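3.2 Containers and table layout

Sorting studies in the home often use identical bins with written labels. We wanted containers that people could tell apart at a glance, so the table was set with plastic buckets in plain, bright colors. The two used for sorting were a small orange one with a black handle and a larger lime-green one (Figure 2). They stood on opposite sides of a green tabletop, with the space between them left for the items.

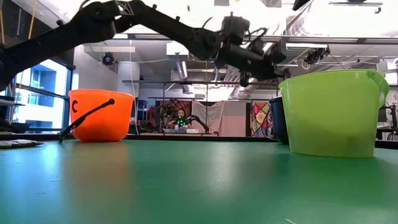 Figure 2. Orange and lime-green buckets on the green table, with a dark navy-blue bucket partly behind the green one.

3.3 Items

The item set was made up of packaged snacks and sweets in 37 types of wrapper. Carrier and Benavides coded each wrapper as clear or opaque before the sessions began – a step we added after the December pilot.
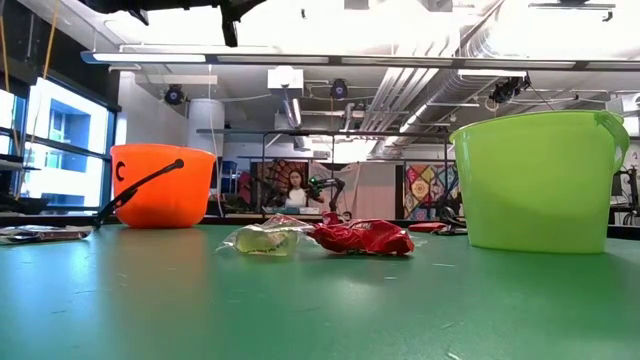
Clear wrappers crinkle and catch the light, and their color depends on what is inside. Red foil bags keep one strong color but change shape each time they are put down. Both kinds were placed close together, sometimes touching, as they would be when a shopping bag is emptied. Across 304 placements, coders disagreed on the wrapper type in seven cases, all of them clear wrappers with pale contents. These were settled by Laaksonen and kept in the analysis.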